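The Pony at Stadham

A short story by Lovisa Backlund
Posted Sunday, January 3, 2021

The pony was tied to a stake behind the tire shop on the Stadham road. Iwona Bielecka passed it twice a day on the bus. In the fall it had grass to stand on, and by Thanksgiving it had eaten the grass in a circle as far as the rope would let it go. After that it stood in mud.

She called the county. The man who answered asked if the pony had food and water.

"There's a bucket," she said.

"Is there water in it?"

"I can't tell from the bus."

He told her that tying up a pony was legal if it had food and water. He was polite about it and gave her a number to call back if anything changed.

On Saturday she got off the bus at the tire shop and walked around behind it. The bucket had water in it with a skin of ice on top. She broke the ice with the heel of her boot. The pony was brown and smaller than it looked from the road, and its hooves had grown long in front. It came to the end of the rope and put its nose against her coat.

"You want something?" a man said. He was standing at the back door of the shop, wiping his hands.

"Is he yours?"

"She. She's my brother's."

"Where's your brother?"

"Skatness," the man said, and went back inside.
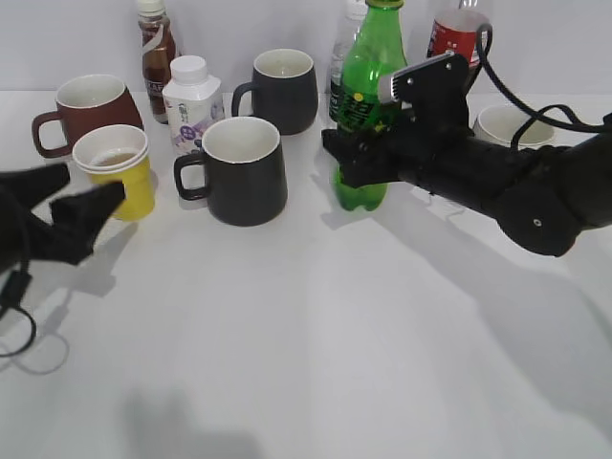 Green bottle, mugs and cups on a white table.

Iwona wrote the petition that night at her kitchen table. It asked the county to set a limit on how long a horse or pony could be kept tied. She wrote it three times because the first two were mostly about the man at the tire shop, and he wasn't what she was asking them to change.

Waraporn Mahawong from work printed the sheets and took half of them. They stood outside the grocery store on weekends. People signed or they didn't. One woman said there were children going hungry and Iwona said yes, there were. The woman waited for her to say something else, then took the pen and signed.

On Saturdays, after the grocery store, Iwona rode out to the tire shop with a bag of hay from the feed place. The man never told her she could and never told her she couldn't. His name was on the shirt, Alcides. The third week he came out and held the bag open while she pulled the hay loose.

"My brother got her for his kid," he said. "Then the kid went to live with her mother."

"What's her name?"

"The kid?"

"The pony."

"Brinik." He shrugged. "The kid made it up."

Iwona said the name and the pony kept eating.

"He could sign her over to somebody," she said. "There's a farm that takes them. Bosman. I called them. They have room for one."

"He won't."

"Did you ask him?"

Alcides Henao looked at the tires stacked along the fence. He said he and his brother hadn't talked since May.
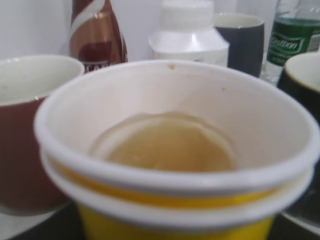
By the week of the county meeting they had 374 signatures. Waraporn put the sheets in a folder and then put the folder in a plastic bag, as it was raining. The meeting started at 6. The pony petition came after a drainage matter and a long talk about parking, and most of the people in the room left when the parking was over.

Iwona had three minutes. She read from her paper. She said how long the rope was and how long the pony had been on it. She had meant to look up at the end, but when she got there she was already folding the paper.

The chair, a tall woman named Maj-Britt Engström, asked if anyone else wanted to speak. A chair scraped at the back. Alcides was still in his work jacket.

"It's my lot she's on," he said. "I didn't think about it much. You see a thing every day." He stopped there and seemed to be looking for the next part. "I'd sign it. I didn't know where it was to sign."

The county voted to send the question to the legal office and take it up again in two months. Waraporn said in the parking lot that this was how they killed things. Iwona said maybe. She held the plastic bag over her head and they ran for the car.
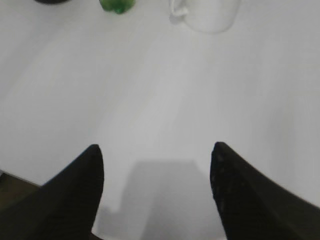 The white tabletop from above.

Alcides called her on a Tuesday. He had driven to Skatness and back. He didn't say what he and his brother had talked about, only that he had the paper and it was signed, and did the farm have a trailer or did he need to borrow one.

The farm had a trailer. Brinik wouldn't go up the ramp. The driver tried grain and Iwona tried hay, and then Alcides walked up into the trailer himself and sat down on the floor with his back to her. After a while she went in and stood over him.

He had to climb out through the little door at the front.

When the trailer had gone he pulled up the stake, which took some work, as the ground was hard again. Iwona coiled the rope. The bus wasn't due for a while, so he let her wait inside, by the heater, and went back to the truck he had on the lift.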